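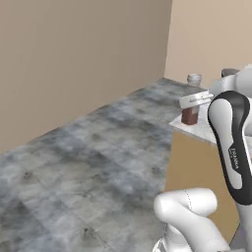 Um visitante do nosso laboratório perguntou-nos, a meio de uma demonstração, por que razão uma empresa que quer vender confiança passa a página de apresentação inteira a falar de um copo partido. Gostámos tanto da pergunta que reescrevemos a página à volta dela!

Somos a Voicu, uma equipa pequena que testa braços robóticos para cozinhas e copas: tampas, frascos, copos, gavetas, portas de máquinas de lavar. Trabalhamos sobretudo em simulação, num ambiente nosso chamado Cliker, e depois levamos o que aprendemos para o braço verdadeiro. Gostamos muito do que fazemos (quem já passou uma tarde inteira a afinar o movimento de pousar uma tampa sabe que isto vicia), e aquilo de que mais gostamos é de encontrar a avaria antes de ela encontrar alguém.

Nem sempre conseguimos. Foi assim que começou a empresa que somos hoje.

O copo da Bestska

O nosso primeiro trabalho a sério foi para a Bestska, que queria um braço a arrumar loiça numa copa de escritório. Tarefa simples no papel: pegar num copo de vidro, rodar, pousar no escorredor. Corremos 1.000 ensaios no Cliker e passaram todos. Imprimimos o gráfico e pendurámo-lo na parede, com uma fita adesiva verde que ainda lá está.

Na copa, com o braço verdadeiro, a ligação entre o controlador e a garra falhou durante três segundos. O braço parou, e parou bem. A garra é que não: ao perder a comunicação, voltou ao estado de arranque, e o estado de arranque era de dedos abertos. O copo caiu na bancada, partiu-se, e os cacos foram parar ao chão do lado de fora da zona marcada. Estava uma pessoa a passar com uma chávena na mão. Não se magoou. Podia ter-se magoado, e foi isso que escrevemos no relatório, na primeira linha.

Demorámos uma noite a perceber o que tinha acontecido e mais uma semana a aceitar a parte que nos tocava. A ficha da garra dizia claramente em que posição ela arrancava. Tínhamos lido a ficha. O que faltava era um único ensaio em que a ligação caísse com um objeto na mão, e entre 1.000 não havia nenhum. A nossa cozinha simulada tinha mármore, torneira e armários de madeira clara, e uma rede perfeita que nunca se cortava.

A garra passou a manter a posição e a força quando perde a ligação, e só abre com uma ordem explícita de alguém que esteja a ver o braço. Parece pouca coisa! Mas obrigou-nos a mexer no arranque, no botão de paragem e no procedimento de limpeza, que contava com dedos abertos depois de cada paragem. Também obrigou a uma conversa comprida sobre mãos: uma garra que não larga é ótima para copos e péssima para dedos, por isso o comando manual de abertura ficou ao alcance de quem está junto da bancada, e não apenas no ecrã do operador.

O que fazemos agora todos os dias

Do relatório da Bestska nasceu o Trikum, o nosso conjunto de ensaios de avaria. Corre por cima do Cliker e faz uma coisa só, com muito entusiasmo: estraga. Corta a ligação, atrasa uma leitura, troca o peso esperado de um frasco, desliga um sensor a meio do caminho, faz chegar a mesma ordem duas vezes. Cada avaria é lançada em momentos diferentes da tarefa, porque descobrimos que o momento conta tanto como a avaria. Perder a ligação com a garra vazia é um aborrecimento; perdê-la com vidro entre os dedos é outra conversa.

Na primeira campanha completa fizemos 1.373 ensaios com avarias provocadas. Em 696 deles o sistema fez alguma coisa que não queríamos. Uns eram graves, como largar o objeto ou recomeçar o movimento sem aviso; muitos eram só feios, como ficar parado sem dizer porquê. Quando o número apareceu no ecrã houve um silêncio na sala e depois uma gargalhada, e a seguir fomos buscar café e começámos pelo primeiro da lista. Foi uma das melhores semanas que tivemos. Cada linha daquela lista era um copo que não ia cair ao pé de ninguém.

O gráfico dos 1.000 ensaios continua na parede. Ao lado dele está agora a lista da primeira campanha, com os riscos a caneta, as manchas e uma nota à margem sobre tampas de rosca que ainda hoje gera discussão ao almoço.
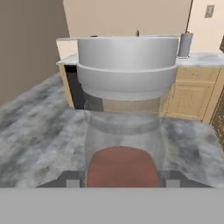 Vidro, tampas e outras teimosias

Se nos perguntarem qual é o objeto mais difícil, cada pessoa da equipa dá uma resposta diferente e todas têm razão. O vidro transparente é complicado porque o fundo se vê através dele, e um sistema de visão distraído pode confundir a parede do copo com a bancada. As tampas são complicadas porque há um instante, mesmo antes de assentarem, em que qualquer pequeno desvio as entorta. Os frascos cheios comportam-se de maneira diferente dos frascos a meio. E depois há os objetos que ficam uns atrás dos outros, que é como as coisas vivem numa cozinha de verdade.

Para cada um destes casos temos uma ficha com a tarefa, as avarias que já lhe provocámos e a resposta que consideramos aceitável. A resposta aceitável é combinada com o cliente antes do primeiro ensaio. Já tivemos clientes a preferir que o braço ficasse imóvel à espera, e outros a preferir que pousasse o objeto devagar no sítio mais próximo. As duas escolhas fazem sentido, desde que toda a gente na sala saiba qual delas está em vigor.

Como trabalhamos com quem nos procura

Começamos por pedir as histórias más. Queremos saber o que já caiu, o que já encravou, que botão as pessoas carregam quando se assustam. É normal que a primeira reunião seja um bocadinho tímida, e é normal que a segunda se prolongue, quando alguém se lembra daquela vez com o escorredor.

Depois montamos a cozinha no Cliker, com medidas tiradas no local, e corremos o Trikum antes de otimizar a velocidade seja do que for. Entregamos a lista de falhas inteira, incluindo as que já corrigimos e as que não conseguimos reproduzir. Estas últimas vão numa página separada, com a data, o estado do sistema e o que tentámos. Uma delas ficou aberta meses até percebermos que dependia da ordem em que dois programas arrancavam.

Só então passamos ao braço verdadeiro, e começamos com objetos de plástico. O vidro entra quando as avarias de ligação estiverem todas fechadas. Esta regra não tem exceções, nem para demonstrações, nem para visitas, nem quando há pressa em dezembro.

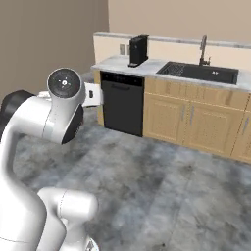
Cozinha em simulação, com o braço junto à bancada e a garra vazia.

O que ainda não sabemos fazer bem

Os líquidos. O Cliker trata razoavelmente um frasco tapado, mas um copo com água a balançar ainda nos escapa, e por isso não aceitamos tarefas com recipientes abertos e cheios. Estamos a trabalhar nisso e há dias em que parece quase resolvido.

Também nos custa simular pessoas. Conseguimos testar o que o braço faz quando um sensor de presença dispara; o que não conseguimos é prever o gesto de quem estende a mão para apanhar um copo que vai cair, que é um reflexo e acontece antes de qualquer regra afixada na porta. Para isso continuamos a depender de distâncias generosas, velocidades baixas e muita formação no local, com a garra na mão e a máquina desligada.

Venha contar-nos a sua avaria

Recebemos com muito gosto estudantes, equipas de manutenção, gente de outras empresas e curiosos em geral. Mostramos o Trikum a funcionar, deixamos escolher a avaria e o momento, e ficamos todos a ver o que acontece. Às vezes um visitante encontra um caso novo, e nesse dia a lista ganha mais uma linha, escrita pela mão de quem a descobriu.

O relatório do copo da Bestska está disponível para consulta, sem cortes, no laboratório. Basta pedir na entrada.

Página atualizada em 2020-12-01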